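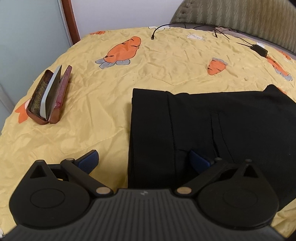
The fingers were never the problem, according to one of the testers at Honodham, who had the tool in hand for most of September. It was the number the fingers sent back. The tool said it was closed when it was open, and it said so for days before anyone compared the two.

Honodham is a small firm that teaches robot arms to handle clothes. Its people go into bedrooms and laundry rooms with a hand-held gripper, pick up and fold things the way a robot should, and record every motion. The recordings are then used to train a program called Prusard, which runs the arm in the firm's workshop in Lernumholm. Black pants on a patterned comforter are normal work for the crew. So are towels, socks and bedsheets.

The fault showed up when the arm was given a pair of pants to fold. It came down with its fingers nearly shut, pushed into the waistband and kept pushing. The cloth bunched up, the arm hit its force limit and it stopped. The team restarted it and got the same result. On the third attempt it caught the edge of the table and bent a linkage pin.

At first the engineers blamed Prusard. They rolled it back to an older version and lost a week. The older version folded well, which seemed to settle the matter, until someone noticed it had been trained before the new batch of grippers arrived.

Each gripper has a sensor that reports how far apart the fingers are. In the new batch, the small magnet the sensor reads had been glued in by hand, and on 2 of the tools it had slipped. When the fingers were 62 millimeters apart, the sensor reported 40. Nothing in the software checked for that. The tools passed their morning test, which only asked whether the reading changed when the trigger was squeezed.

Of the recordings made with those tools, 124 had already gone into training. Honodham pulled them all. Some could have been corrected with arithmetic, but the magnets had kept moving during use, and the size of the error was different from one day to the next.

Sison, the shop that assembles the grippers, now seats the magnet in a slot with a set screw. The morning test has changed as well. Testers close the fingers on a metal block of known width, open them to a hard stop, and write down both readings. If either is off by more than a millimeter, the tool stays in its case.

The workshop arm also has a lower force limit – a change the safety lead had asked for in the spring. It makes the arm slower with heavy fabric, and denim still gives it trouble. The bent pin was replaced the same afternoon. Retraining on the remaining recordings is under way, and pants are back on the schedule after towels.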